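Speaker notes - "The squeeze that didn't let go"
Rosulcombe meetup, 24 min slot inc. questions. DON'T run over, Daryna is on straight after

OPENING

Hello, name, where from. Bohdana Tkachuk, Norex, I look after the hand-held gripper side. Thank Rosulcombe people for the room and the soup.

Say straight off: small fault, one sore finger, no blood. Still worth 20 minutes of your time. We had all the signs in the logs for most of November and read past them.

Ask for hands up: who here has a hand-held gripper in daily use? Who has ever looked at the finger force log? (Expect fewer hands. Wait for it. Don't fill the silence.)

THE SET-UP

Quick, most of them know this bit. Two soft-faced fingers, motor drive, trigger in the operator's hand. Operator walks up to a desk, picks things, puts things down, moves on. Ordinary clutter on purpose. Our drive board is the Ikance one, second revision. Control code is ours, so what follows is OUR fault and not the board's. Say that clearly, got asked twice last time.

Trigger goes in, fingers close. Trigger comes out, fingers open. Everyone believes this. I believed it.

The bit that matters: between trigger and motor there's a hold routine. Once the fingers feel contact it stops following the trigger and holds a set force, so the operator's hand can relax a bit. Nice for wrists. Daryna Bondarchuk asked for it, operators loved it, would not give it back now.

Desk work next, go to picture 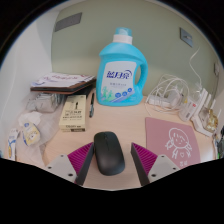

Black mouse between the fingers, left one nearly touching, wider gap on the right.

Talk to the gap. Left finger gets there first, right finger still has bare desk to cross. Uneven approach, happens all day long, people don't line up perfectly and we don't ask them to. A mouse is a good test object because it's smooth and rounded and it slides. So one finger pushes, thing moves over, second finger arrives late.

Point at the magenta ribs. Those are the part that gives. Grey strips are the contact side.

Don't get stuck on the desk. Someone will ask about the detergent bottle, yes it gets picked too, later.

WHAT WENT WRONG

Afternoon session, half past three. Operator had closed on an object off centre, same sort of approach as the picture. Let go of trigger. Fingers didn't open. She did what anybody would do, reached in with the other hand to pull the thing free. Hold routine felt a change in force, decided the object was slipping, and squeezed harder. On her finger.

PAUSE HERE

Five seconds till she hit the stop. Five is long. Count it out loud if the room is with me, skip if not.

Bruise, cold pack, tea. She was back the next morning, cross with me and quite right too.

WHY

Keep to the one cause first, then the second.

First: contact flag. The routine sets a flag when EITHER finger feels contact, clears it only when BOTH feel none. If the object is pushed over and wedged under one finger, the flag can flick on and off very fast. Release message comes in during a flick, gets read as old, gets dropped. Nothing asks again. Trigger is out, gripper thinks it's still in.

(if blank faces: like a lift door sensor that forgets you pressed the button. Not perfect but ok)

Second: slip response had no ceiling tied to the trigger. It could raise the force with the trigger fully out. No reason for that to be posible, nobody had written down that it shouldn't be.

Either fault alone is a nuisance. Together you get a finger in a clamp.

WHAT THE LOGS SAID

Went back through 1,000 closes. 514 had the flag flick at least once. More than half!! Let them look at that number. Nearly all opened fine, release just landed in a quiet moment. So it looked like noise and we had filed it as noise. My initials on the ticket. Own this, don't rush it.

Operators knew as well. Two had got into the habit of a double tap on the trigger to open. Asked them why, "it likes it twice". Never reported, it worked and they were busy. That's the bit I think about most.

WHAT WE CHANGED

- release is a state now, sent over and over, can't be dropped by one missed read
- trigger out = force may only go down. No exceptions for slip
- contact flag needs to stay steady before it counts
- stop button moved to under the thumb. Was on the back of the housing, you needed your other hand, and her other hand was in the gripper
- rule for people: no fingers between fingers till the motor is off. On a label on the handle in big letters

Yatsenko bench rig: we run the off-centre close on it overnight now, object nudged to one side each time. Before this we only ever tested dead centre. Mention it's slow and noisy and lives in the corridor.

STILL NOT HAPPY WITH

Soft faces hide the force. By the time it looks tight it is tight. Want a light or a buzz, not decided. Ask room for views, geniunely want them.

Also new operators pick up the double tap from old operators even though it does nothing now. Harmless but it tells me they don't trust it yet.

QUESTIONS

Likely ones:
Why not a spring-open gripper? Looked at it. Drops things if power dips, different hazard. Might still go that way for the light one.
Did you tell the other users? Yes, same evening, asked them to turn hold off.
Can we have the log script? Yes, see me or Daryna at the break.

Water. Clicker back to Daryna.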